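NOTA DE PRENSA

Lakolbridge y la Fundación Vuvasmont amplían a 18 municipios su programa de vasos reutilizables para fiestas y actos públicos

La convocatoria para ayuntamientos y entidades culturales permanecerá abierta hasta finales de agosto

La Fundación Vuvasmont y la empresa de servicios ambientales Lakolbridge han firmado la renovación del convenio por el que se rige el programa Jindine, destinado a sustituir los vasos de un solo uso en fiestas patronales, conciertos, pruebas deportivas y otros actos al aire libre. El nuevo acuerdo extiende el servicio a 18 municipios de la comarca e incorpora por primera vez a las asociaciones culturales y deportivas sin ánimo de lucro como beneficiarias directas.

Durante la pasada temporada, el programa prestó servicio en 904 actos de distinto formato, desde verbenas de barrio hasta ferias gastronómicas de varios días. El préstamo se realiza en lotes de 50 vasos, que se entregan limpios y precintados en el punto que indique la organización y se recogen una vez concluida la actividad. El lavado y la desinfección se llevan a cabo en las instalaciones de Lakolbridge.

«La demanda de los ayuntamientos pequeños ha superado lo que habíamos previsto en el primer convenio, y era necesario revisar tanto las existencias como las rutas de recogida», ha señalado Fiona Shearer, directora general de la Fundación Vuvasmont, durante el acto de firma. Shearer ha agradecido la colaboración de las brigadas municipales, que en varias localidades han asumido el almacenamiento temporal de los lotes.

El convenio introduce cambios en el sistema de fianzas. Las entidades que soliciten hasta 1.000 vasos quedarán exentas del depósito previo y abonarán únicamente las unidades no devueltas. Para cantidades superiores se mantiene el depósito vigente, que se reintegrará en el plazo fijado en las bases. La organización de cada acto podrá decidir si cobra o no fianza al público, siempre que el importe se anuncie de forma visible en las barras.

Las solicitudes y reservas se tramitarán a través de la plataforma Tosh, que sustituye al formulario en papel utilizado hasta ahora. Duván Palomino, responsable de operaciones de Lakolbridge, ha explicado que la plataforma permitirá consultar la disponibilidad por fechas y modificar una reserva sin necesidad de presentar un nuevo escrito. Los municipios que ya participaban en el programa conservarán las fechas reservadas.

Asimismo, se pone en marcha una línea de asesoramiento técnico para los organizadores, coordinada por Getachew Sisay. El servicio atenderá consultas sobre el cálculo de existencias, la ubicación de los puntos de devolución y la señalización, y facilitará modelos de cláusulas para los pliegos de contratación de barras.

Las bases de la convocatoria y el calendario de entregas pueden consultarse en las oficinas de la fundación y en los registros municipales de las localidades adheridas. La resolución se comunicará por vía electrónica a cada entidad solicitante.

Contacto para medios de comunicación:
Elspeth Buchanan
Gabinete de Comunicación, Fundación Vuvasmont
Atención a medios de 9:00 a 14:00 horas

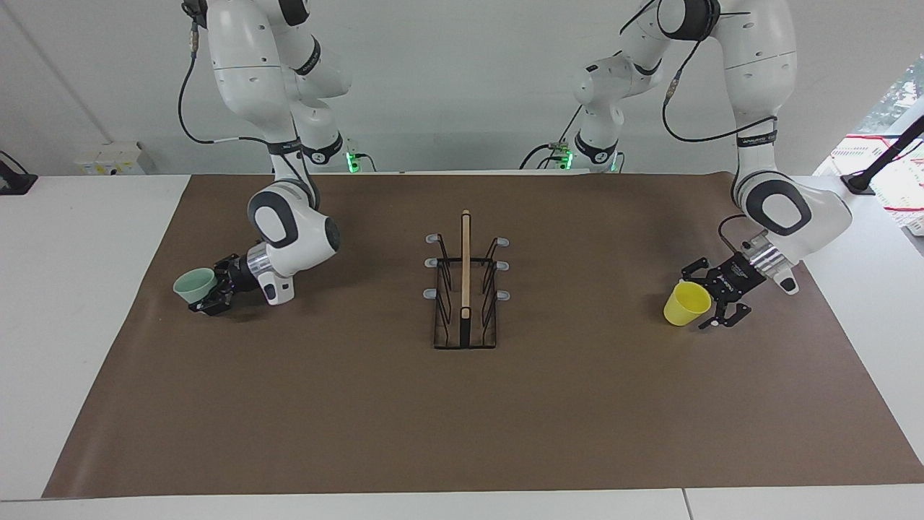 Vaso de plástico de color verde menta. Foto: Fundación Vuvasmont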